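Dusting the bench and everything on it - quick version

Wrote this up for the shared workroom at Natik, copying it here because Gordon Morin keeps asking for the link. Takes me 65 minutes if I don't stop to look at stuff. First time, give it a whole morning.

What you need

Soft paintbrush, one inch, natural bristle. Never used for paint.
Microfiber cloths, 2 at least. One damp, one dry.
Cotton swabs.
Wooden toothpicks.
Spray bottle, plain water with one drop of dish soap. One. I mean it.
Small tray with a lip for anything that comes loose.
Vacuum with the brush end, lowest setting.

Skip the furniture polish. Skip window cleaner on plastic too, some of it goes cloudy and you can't get it back.

Step 1. Switch off, unplug

Everything with a cord. Coil cords loosely and hang them off the back, out of the way. Drinks go on the windowsill.

Step 2. Clear what lifts

Pens, tape, cups, the pile of paper. Put it all on the floor on an old sheet, dont sort yet. Sorting is step 7. If you sort now you will be there until dinner.

Step 3. Top down

Shelf first, then lamp, then anything tall, then the bench top. Dry brush only at this point. Hold the vacuum in the other hand, nozzle a few inches off, and flick the dust toward it. Oona Pitkänen does the shelf last and then has to wipe the bench twice.

Step 4. Smooth gray plastic and rounded covers

Damp cloth, wrung out hard. Spray the cloth, never the part. Long strokes the length of the piece, then straight over with the dry one. Glossy surfaces show streaks when the light's low, so look along them sideways. Scuffs: rub with a clean corner of the cloth, light pressure, give up after a minute. Some are just there for good.

Step 5. Ribs, fins, slots and little boxes

Slowest part. No liquid to start with.

Brush across the fins first, then along the gaps. Toothpick wrapped in a bit of damp cloth for the corners. Open molded cells - swab, turn it as you go, fresh swab once it's gray. Notches and cutouts same thing.

Bellows-type ribbing: dry brush, very light, don't stretch it open.

Ribbon cable gets the brush and that's all. Go with the lines, away from the end where it comes out. No tugging, no cloth, it snags.

Round screw heads, one dab with a dry swab. Don't tighten them while your there. If one is loose, write it on the sticky note and tell Mélanie Pelletier. 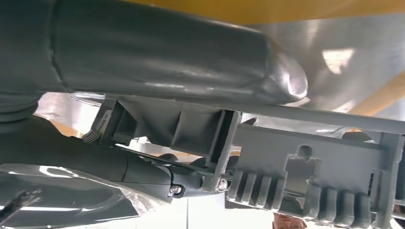
Step 6. The bench top

Now the wet wipe. Back to front, in strips, rinse the cloth every couple of strips. Old tape glue comes off with warm water and patience, or a fingernail. Dry it. Leave it ten minutes before anything goes back.

Step 7. Put back less

Go through the pile on the sheet. Dead pens out. Last September we got 19 of them off one bench. Paper in the folder, tape in the drawer, cups to the kitchen.

Wash the cloths on their own, no fabric softener. Brush in soapy water, reshape the tip, dry it lying flat.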